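# Worktop row leaves Takeck's new kitchen short of a kettle, and patience

The residents of Takeck have been told they may put a hot pan on the worktop of their new community kitchen, provided there is something under the pan, something under the thing under the pan, and nobody from the parish council is watching.

That, at any rate, is how Salvador Bettencourt sums up the three pages of care instructions that arrived last Tuesday, a week after the kitchen was signed off. Mr Bettencourt runs the lunch club, which has met in the hall for 14 years and spent all of them cooking on a chipboard surface that had swollen at one end to the shape of a loaf.

"We put hot pans on that every week and the worst that happened was a smell," he said.

The dispute is over marble. The parish had 2,000 pounds set aside for worktops, and the lunch club had asked for something you could wipe. What it was offered, by the Komer stoneyard on the Kunmont road, was a choice of veined grey marbles at what the yard called a neighbourly price of 1,460 pounds, fitted. The council took the neighbourly price. The remaining 540 pounds was to have gone on a kettle, a toaster and a decent set of knives, and has instead gone on sealant.

Marble, it will surprise no one who has owned any, does not care for lemon juice. It is not keen on vinegar either, or wine, or tomatoes, or most of what a lunch club does on a Thursday. Acid takes the polish off and leaves a dull patch, known in the trade as an etch and in Takeck by a shorter word. Sealant slows down stains from oil and coffee but does nothing at all about etching, a point the lunch club says it would have liked to hear before the sealant was bought.
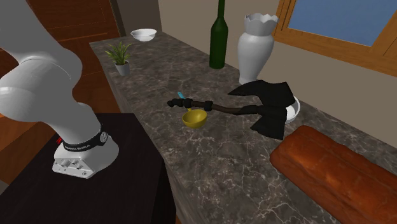
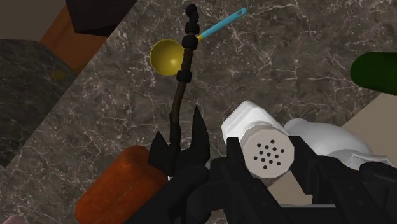
*Grey marble worktops with pale veining, in two views.*

Hüsnü Karabulut, who manages the stoneyard, is unmoved. He has been selling marble to kitchens since he was an apprentice and takes the view that a surface ought to show it has been used. His own at home has rings on it from three christenings.

"People want stone, and then they want it to behave like plastic," he said. "Plastic is also available."

He points out that the darker greys show etching more plainly than the pale ones, and that he said so at the time. The minutes of the meeting record only that samples were passed round and that the darker one was "very handsome". He also recommends a honed finish for anybody who intends to cook, as the marks are harder to see where there was no shine to begin with. Takeck has not gone for honed. Takeck liked the shine.

The care sheet itself has become something of a local attraction. It asks users to wipe up spills at once, to use a soft cloth and plain soapy water, to avoid scouring pads, and to keep cut citrus on a board. Few would quarrel with any of that. Feeling runs higher about the second page, which requires a signature from anyone making jam, and the third, which suggests that beetroot be "prepared at home and brought in".

A petition against page three has been left on the counter of the Hrnčiar bakery, next to the charity tin, and is said to be filling up faster than the tin. The bakery has a steel worktop and has declined to take sides, though it has been generous with the pen.

The council's reply is that the thing can always be repolished. The yard's price for sending someone out to do so is not on the care sheet. Replacing the lot with laminate has been quoted at 3,000 pounds, once lifting out the marble and making good the wall are added in, and the idea was dropped before the biscuits had gone round.

For now there is a truce of sorts. The lunch club has bought four large chopping boards out of its own raffle money and laid them end to end, which covers most of the marble and gives everyone somewhere to put a lemon. Mr Bettencourt says the arrangement works very well and looks a good deal like chipboard.

The kitchen is to be formally opened in March. Refreshments will be served, and the council has asked that they be sandwiches. Egg is permitted. A decision on pickle is expected at the next meeting, which starts at 7.30pm in the small room, the hall being booked for badminton.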